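3.2 Collecting the demonstrations

All demonstrations were recorded at a single station, which we call Bromero. The operator moves the arm by hand through a leader device and sees the table directly, with no screen in between. We recorded 1833 episodes with eight operators. Each episode holds one instruction, one attempt, and the joint and camera streams for the length of that attempt. Recording starts when the operator presses a foot pedal and stops when the pedal is pressed again.

Instructions were drawn from a list of 22 templates. Most of them name a target by color, size or printed text, and then a place to put it. The operator reads the instruction aloud before starting, and the audio is stored with the episode. We do not use the audio in this paper.

Failed attempts were kept. An episode was marked as a failure if the target was dropped, if the wrong object was picked up, or if another object was knocked over on the way. Operators set this mark themselves right after the attempt, and a second person checked it later from the recording. Of the full set, 477 episodes carry the failure mark. They are left out of the training split for the Shezi policy and used only for the success classifier in Section 4.

3.3 Object sets and layouts

The objects fall into groups, and an episode uses objects from one group only. The bottle group was the slowest to collect. Its members are close to each other in shape, so the policy has to rely on color and label, and the clear plastic gives poor depth readings. Layouts were changed between episodes by moving at least two objects and swapping the order of the rest. We asked operators to leave some bottles partly behind others, as seen from the fixed camera, and not to line them up at equal distances.

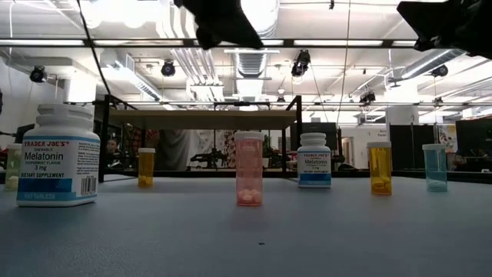 Figure 3. A layout from the bottle group, seen from the fixed camera. Two melatonin bottles with the same label design, one large and one small, stand among translucent pill bottles of different colors.

Pairs of this kind are needed for the size templates, where the label alone does not settle which object is meant. For the color templates we used the translucent bottles as targets and kept the labeled ones as distractors. An early version of the list also had templates based on position, such as "the one farthest back." Operators disagreed on these too often, and we dropped them before the main collection began in August.

The background was not controlled. People worked in the room during recording, and we did not mask them out of the training input. The same layouts were later rebuilt for the tests on the Rekness arm, as described in Section 5.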